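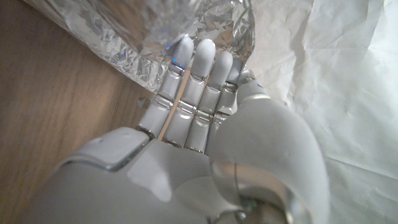
Foil, fingers, and a thin wooden stick between two of them.

3 March 2019

Spent most of the day on foil again. Svenja wants the household list finished by May and we are on task 46 out of 117, so I have stopped pretending this one is minor. The wording on the list is "pick up a used sheet of foil and fold it in half." My nephew could do it at three.

The trouble is the first centimeter. Foil lies flat on the wood and gives you no edge to speak of. A person gets a fingernail under it and never thinks about it. The fingertips on this hand are round and smooth, so they either push the sheet along or press it down. Once it is crumpled there are gaps to get into, but then the fold goes wherever the old creases want it to go.

Joscha thinks we should drop foil and move up to dish towels, which did all right last month. Kojo says a kitchen has foil in it and that settles the matter. I side with Kojo, though I would like a week of towels.

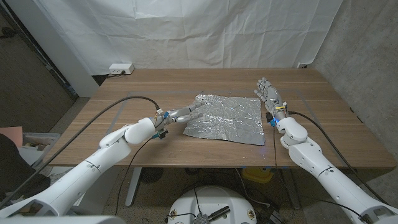
2 min read

Called Lacey at lunch. She runs the packing room at Jaldale and asks me every time whether she can have one of these yet. I told her what I told her last year. Boxes, yes, if they are all the same box. Wrapping a tray the way her people wrap a tray, no. She said they go through around 2000 trays on a busy shift and I did the arithmetic on our pace and kept it to myself.

Two arms do help. One hand can stay put beside the sheet while the other comes in low from the side — Sorcha's idea, and better than my plan of pinching from above. I wrote it up for both hands and marked the approach angle for her to check.

Still to do: new foil, shorter cable for the left side if Joscha has one, and an answer to Svenja about the date. I am going to say May is fine for towels and cups and leave foil off the promise.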